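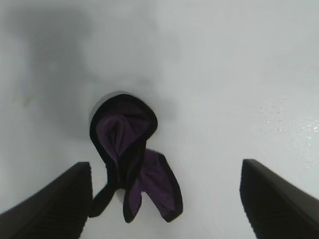
2 min read

Plisance: Skirt and Trouser Length Records

Plisance is a table of garment measurements taken from women's ready-to-wear catalogs. It covers skirts, dresses and trousers. Tops, knitwear and outerwear are kept in a separate set, Grikstead, which uses the same garment IDs but a different size scheme. Do not join the two on size.

Version
1.2, released 30 April 2022. Replaces 1.1, which had the inseam and outseam columns swapped for wide-leg trousers.

Contents
garments.csv - one row per garment, 2,000 rows
sizes.csv - one row per garment and size
brands.csv - 129 labels, with country and price band
terms.txt - the word list used for style tags

Columns in garments.csv
garment_id: text, unique
label_id: matches brands.csv
season: SS or FW plus a two-digit year
category: skirt, dress, trouser
hem_cm: waist seam to hem, size M or nearest listed size
rise_cm: trousers only, blank otherwise
pattern: solid, stripe, check, floral, other
fiber_main: fiber with the highest listed share
style_tags: zero or more terms, split by semicolons

How the values were obtained
Lengths were copied from the size charts printed in each catalog. Where a chart gave inches, the value was converted and rounded to the nearest half centimeter. No garment was measured by hand. Style tags were assigned by two readers working apart, and a third settled the rows where they differed. The first 500 rows were tagged before the word list was final and were checked again in May of the previous year.

Known problems
Pleated skirts are under-tagged. Early catalogs often say "full" for both pleated and gathered styles, and both went in as "full".
Hem length for dresses is measured from the waist seam. Dresses with no waist seam have a blank in hem_cm.
The Brorkemar labels list only S, M and L. Other sizes are missing from the source, so they were left out.
In 20 rows the fiber shares add up to more than 100 percent. They are left as printed.

Loading
Files are UTF-8 with commas as separators and a header row. Read label_id as text - several IDs start with a zero. The Yuen script in the tools folder checks that every ID in sizes.csv has a match in garments.csv and stops at the first one that does not.

License
Free for research and teaching. Catalog text and photographs are not part of the release.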